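Stundar Community Room: second progress report to the Bilyk Fund
Prepared by Valentyna Prokopenko, December

Money first. Of the 4,000 granted, we have spent 2,014, most of it on tables. The old ones had been donated by three different schools, and no two were the same height, so sorting day tended to end with everything at the low end. They are gone, and I have yet to meet anyone in mourning.

Tables came from Flelloslow, 16 of them, in a light wood grain. We asked for a pale top so that small items would show up against it. Crumbs have benefited equally.

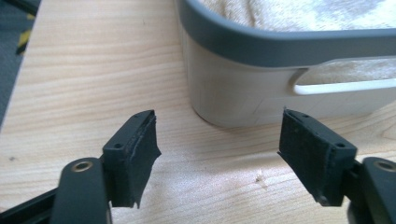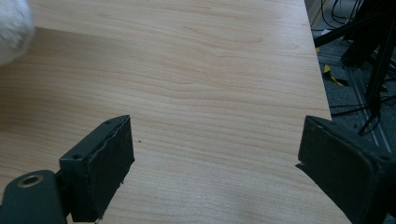
Baskets are the next line in the budget. Our plan was one style for the whole room. Jurkent has since discontinued that style, with what I can only call excellent timing, and we are now comparing two others. I expect to order before the next report and to come in under the amount you approved.

Still open: the floor, which we agreed to leave until spring, and the labels, which the sorting group has redesigned twice and may redesign again. I have asked them to stop at three.

We request no change to the schedule. Receipts follow separately, including the one that went through the wash.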